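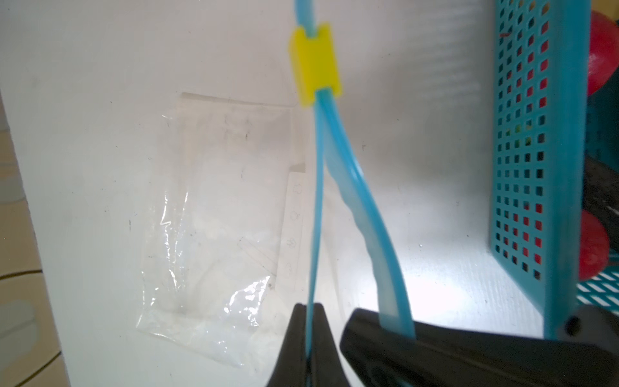 Nneka Sani a écrit :
le 14 avril 2019

Bonjour à tous. Nous sommes arrivés en février dans un appartement plus petit que l'ancien, et je cherche une méthode pour garder les jouets de dînette de mes deux filles. Les légumes et les fruits en plastique étaient avant dans un grand coffre, mais le coffre ne rentre plus nulle part. J'ai acheté un paquet de 20 sacs à curseur au supermarché, et maintenant je me demande si c'est une bonne idée.

Il y a trois choses qui m'inquiètent. D'abord, les jouets sont lavés dans l'évier et je ne sais pas combien de temps il faut les laisser sécher avant de fermer. Ensuite, la petite a trois ans et je n'aime pas beaucoup l'idée d'un sac plastique entre ses mains.
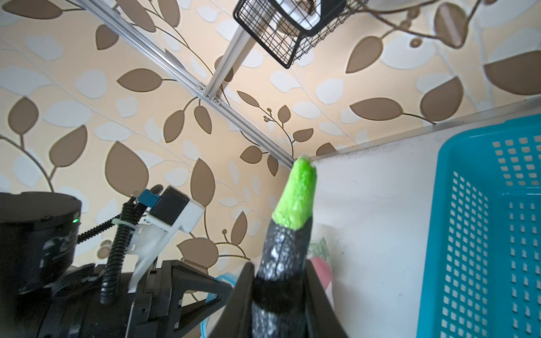 Enfin, je voudrais que la grande (6 ans) puisse ranger sans moi. Si c'est trop compliqué, je sais déjà comment cela va finir : tout sera sous le lit. J'ai regardé les boîtes Zavex, mais elles sont trop hautes pour notre étagère, qui laisse seulement 14 cm entre deux planches. Est-ce que quelqu'un a une expérience avec les sacs sur une longue durée ? Je vous remercie par avance, et excusez mes fautes, le français n'est pas ma première langue.
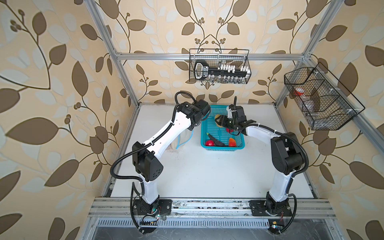
Pouran Bakhtiari a répondu :

Bonjour Nneka. Moi aussi j'ai appris le français tard, alors nous allons nous comprendre. J'utilise des sacs depuis 5 ans pour la dînette, les puzzles et les habits de poupée, et je continue, mais avec quelques règles.

Pour le séchage, je laisse toute une nuit sur un torchon. Les pièces creuses sont les plus difficiles, car l'eau entre par le petit trou et reste dedans. Il faut les presser plusieurs fois au-dessus de l'évier, puis les poser avec le trou vers le bas. Si vous voyez de la buée dans le sac le lendemain, vous ouvrez et vous recommencez. J'ai perdu comme cela une aubergine, elle était noire à l'intérieur et elle sentait la cave. 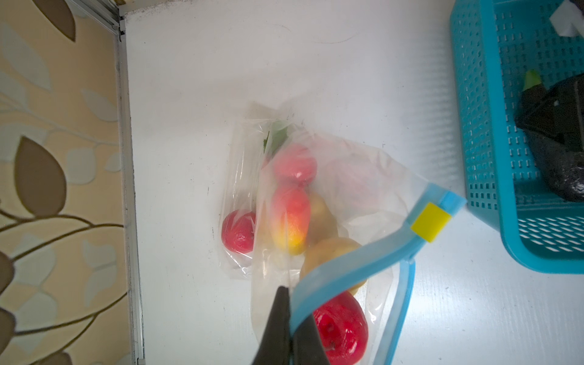 Je ne remplis jamais jusqu'en haut. Quand le sac est trop plein, l'enfant force sur la fermeture, le curseur sort de son rail et il est pénible à remettre. Mieux vaut deux sacs à moitié pleins, couchés l'un sur l'autre – avec vos 14 cm, vous pouvez en mettre plusieurs. Je colle aussi un dessin sur chaque sac : une carotte, une tasse, une part de gâteau. Votre grande saura où va chaque chose, même si elle ne lit pas encore bien.

Pour la petite, je suis de votre avis. Chez moi les sacs étaient sur une étagère haute, et c'était toujours un adulte qui les descendait. On vidait le contenu dans un panier pour jouer, et le sac remontait tout de suite. Un sac plastique ne doit pas rester par terre avec un enfant de cet âge, même cinq minutes.

Harnance a répondu :

Les sacs, bof. Prenez des pochons en tissu avec un cordon, ça respire et ça passe à la machine.

Nneka Sani a écrit :

Merci à vous deux. Pour les pochons, j'y ai pensé, mais mes filles veulent voir ce qu'il y a dedans, sinon elles vident tout sur le tapis. Je vais essayer avec les dessins et une étagère haute. Pouran, encore une petite chose : est-ce que vous mettez du vinaigre dans l'eau de lavage ?

Pouran Bakhtiari a répondu :

Un peu, oui, seulement pour les pièces qui collent. Le reste du temps, du liquide vaisselle et de l'eau tiède. Je rince deux fois.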